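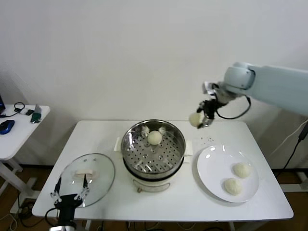 Operators at the Amcombe site told us that the right gripper kept squeezing the buns flat after a change of finger pads, and asked for the pad check to be moved ahead of the first run. It now comes first in this section.

7. Setting up the steamer cell

7.1 Checking the grippers

1. Press the stop button on the Vurnico control box and wait for the lamp to go out.
2. Wipe the finger pads on both grippers with a damp cloth. Let them dry.
3. Open and close each gripper by hand. If a pad lifts at the corner, replace the pair.
4. After fitting new pads, set the grip force on the right gripper back to 3.

Note: New pads need 12 open and close cycles before the force reading settles.

7.2 Placing the pot, lid and plate

1. Stand the steamer pot in the middle of the table with one side handle to the left and one to the right.
2. Seat the basket level in the top of the pot.
3. Lay the glass lid to the left of the pot, knob upwards.
4. Put the plate to the right of the pot.
5. Pour 600 ml of water into the pot before the buns go in.

CAUTION: The basket rim and the lid get hot enough to burn. Stop both arms before reaching over the table.

7.3 First run

1. Check that the cable at each wrist can turn freely.
2. Place one bun in the basket and choose "Single pick" on the Tretance screen.
3. Watch the bun from the basket to the plate. If it drops or is marked, lower the speed one step and repeat.

Pads and spare baskets are ordered through Hoarau.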